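Wäschekorb und Frontlader: Fasow legt Maßblatt für Hauswirtschaftsräume vor

Februar 2026

Der Planungsdienst Fasow hat ein überarbeitetes Maßblatt für kleine Hauswirtschaftsräume und Waschküchen veröffentlicht. Es behandelt den Abschnitt zwischen Sammeln und Waschen, also die Abstellfläche für den Korb, das Sortieren und das Beladen der Maschine. Die bisherige Fassung beschränkte sich auf Anschlüsse, Bodenablauf und Lüftung. Das neue Blatt umfasst 10 Seiten und ersetzt die alte Ausgabe vollständig.

Anlass der Überarbeitung waren Rückfragen aus der Wohnanlage Nuvberg, deren gemeinschaftlich genutzte Waschräume im Januar neu eingeteilt wurden. In den Grundrissen war die Stellfläche der Maschinen eingetragen, eine Fläche für die Körbe fehlte. In der Folge standen gefüllte Körbe im Durchgang oder auf den Geräten. Nach Angaben von Fasow ist dieser Fehler in Bestandsgebäuden verbreitet. Er werde meist erst nach dem Einbau bemerkt, wenn die Lage der Wasseranschlüsse bereits festliege.

Kern des neuen Blatts ist die sogenannte Beladezone. Darunter versteht Fasow die freie Bodenfläche unmittelbar vor der Einfülltür eines Frontladers. Sie soll 1000 Millimeter tief sein, gemessen von der Vorderkante des Gehäuses bei geschlossener Tür. Für die Breite gilt mindestens die Gerätebreite zuzüglich einer seitlichen Stellfläche für den Korb. Diese Stellfläche ist mit 700 Millimetern angesetzt und liegt auf der Griffseite der Tür, damit das geöffnete Türblatt nicht zwischen Korb und Trommel steht. Bei wechselbarem Türanschlag ist die Seite vor der Montage festzulegen und im Plan zu vermerken.

Wo die Raumtiefe nicht ausreicht, lässt das Blatt eine verringerte Beladezone zu. Die Tür muss sich dann weiterhin vollständig öffnen lassen. Eine gegenüberliegende Wand oder ein zweites Gerät darf in diesem Fall keine vorstehenden Teile aufweisen. Schubkästen, Klapptische und Heizkörper sind mit ihrem ausgezogenen oder größten Maß einzurechnen.

Für den Korb selbst nennt Fasow keine bestimmte Bauform, wohl aber Anforderungen. Gelochte Wandungen werden gegenüber geschlossenen Behältern bevorzugt, sofern Textilien länger als einige Stunden darin lagern. Die Griffe sollen in die Wand eingelassen oder als Durchgriff ausgebildet sein, weil abstehende Griffe die Stellbreite vergrößern. Als Obergrenze für die Korblänge gelten 510 Millimeter. Längere Körbe passen nach den Unterlagen nicht mehr quer in die vorgesehene Fläche und werden erfahrungsgemäß schräg abgestellt, womit ein Teil der Beladezone verloren geht.

Ein eigener Abschnitt ist dem Sortieren gewidmet. Fasow empfiehlt, helle, farbige und dunkle Textilien bereits beim Sammeln zu trennen. In Haushalten mit nur einem Korb verlagert sich dieser Schritt an die Maschine und benötigt dort zusätzliche Ablage. Weiße Stücke, die unter kräftig gefärbten oder dunkelblauen liegen, werden beim Umfüllen leicht mitgegriffen. Das Blatt sieht deshalb vor, den Inhalt eines gemischten Korbs stückweise zu entnehmen und ihn nicht in die Trommel zu kippen. 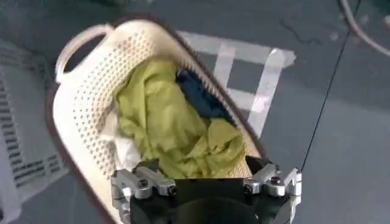

Das Trennen am Korb sei in der Praxis kaum durchzuhalten, heißt es dazu in einer Rückmeldung aus Nuvberg. Wer den Waschraum nur für ein festes Zeitfenster buchen könne, bringe mit, was gerade angefallen sei, und sortiere vor der Maschine. Gebraucht werde eine zweite Ablage in Griffhöhe, auf der die aussortierten Teile bis zum nächsten Waschgang liegen bleiben könnten. Ein zusätzlicher Korb auf dem Boden helfe wenig, da er denselben Platz belege, der zum Beladen frei bleiben solle.

Fasow hat den Einwand teilweise aufgenommen. Eine Ablage oberhalb der Geräte ist nun als Variante aufgeführt, allerdings nur für Räume, in denen kein Trockner auf die Waschmaschine gestellt wird. Die Ablage darf nicht auf dem Gerätedeckel aufliegen und ist an der Wand zu befestigen. Eine Aufkantung an der Vorderseite wird verlangt, um ein Abrutschen von Waschmitteln und Textilien beim Schleudern benachbarter Geräte zu verhindern. Für gemeinschaftlich genutzte Räume gilt zusätzlich, dass die Ablage je Maschine zu kennzeichnen ist.

Zum Beladen enthält das Blatt eine kurze Arbeitsfolge. Der Korb wird seitlich neben der Tür abgestellt, die Tür bis zum Anschlag geöffnet und die Trommel auf Rückstände aus dem vorigen Waschgang geprüft. Danach werden die Textilien einzeln eingelegt, große Stücke zuerst. Vor dem Schließen ist die Türdichtung auf eingeklemmte Stoffteile zu kontrollieren. Ein eingeklemmter Saum führt nach Darstellung von Fasow häufiger zu Undichtigkeiten als eine gealterte Dichtung und bleibt bei dunkel getöntem Türglas oft unbemerkt. Für den Bereich vor der Maschine wird daher eine Leuchte gefordert, die nicht im Rücken der beladenden Person liegt.

Unabhängig von der Arbeitsfolge verlangt das Blatt, dass Bedienelemente und aufgedruckte Hinweise auf der Gerätefront frei lesbar bleiben. Körbe, Ablagen und Nachbargeräte dürfen sie nicht verdecken. Bei Maschinen mit fremdsprachiger Beschriftung soll in Gemeinschaftsräumen eine deutschsprachige Kurzanleitung in Augenhöhe angebracht werden. Das Überkleben der Originalhinweise ist nicht zulässig, auch nicht mit durchscheinender Folie. 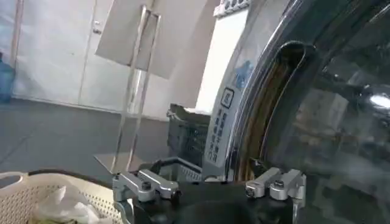
Gelochter Wäschekorb und Frontlader mit getöntem Türglas.

Strittig blieb bis zuletzt der Umgang mit rollbaren Korbgestellen. Der Ausstatter Kerslake hatte angeregt, sie als gleichwertige Lösung zur festen Stellfläche zuzulassen, und dafür sein Modell Rollar benannt. Das Gestell hebt den Korb auf die Höhe der Einfülltür und lässt sich nach dem Beladen wegschieben. Fasow führt solche Gestelle nun unter den Ergänzungen auf. Eine Anrechnung auf die Stellfläche ist ausgeschlossen, weil die Gestelle auch im ungenutzten Zustand abgestellt werden müssen. In Räumen mit Bodenablauf und Gefälle sind feststellbare Rollen vorgeschrieben.

Die Anlage zum Maßblatt enthält Grundrisse für einzeilige, zweizeilige und über Eck gestellte Geräte. Für die Ecklösung gilt eine Einschränkung: Die Beladezonen zweier Maschinen dürfen sich überschneiden, die Stellflächen der Körbe nicht. In der bisherigen Fassung war dieser Fall nicht geregelt. Bei zweizeiliger Aufstellung sind die Türen so zu versetzen, dass zwei Personen gleichzeitig beladen können. Lässt der Raum das nicht zu, ist die Gerätezahl zu verringern.

In Nuvberg werden die Vorgaben zunächst auf die Waschräume im Erdgeschoss angewendet. Dort entfällt je Raum ein Gerät, die frei werdende Anschlussstelle wird verschlossen und bleibt zugänglich. Die Kellerräume folgen, sobald die Leitungen geprüft sind. Von den Nutzern liegen nach Angaben der Hausverwaltung bislang mehr als 10 schriftliche Anmerkungen vor, die überwiegend die Ablagen und die Beleuchtung betreffen. Sie sollen gesammelt an Fasow weitergegeben werden.

Das Maßblatt kann bei Fasow als Druckfassung oder als Datei angefordert werden. Bereits genehmigte Planungen müssen nicht angepasst werden. Für laufende Vorhaben gilt die alte Ausgabe weiter, wenn die Lage der Anschlüsse schon feststeht; die Beladezone ist in diesen Fällen nachrichtlich in den Plan einzutragen.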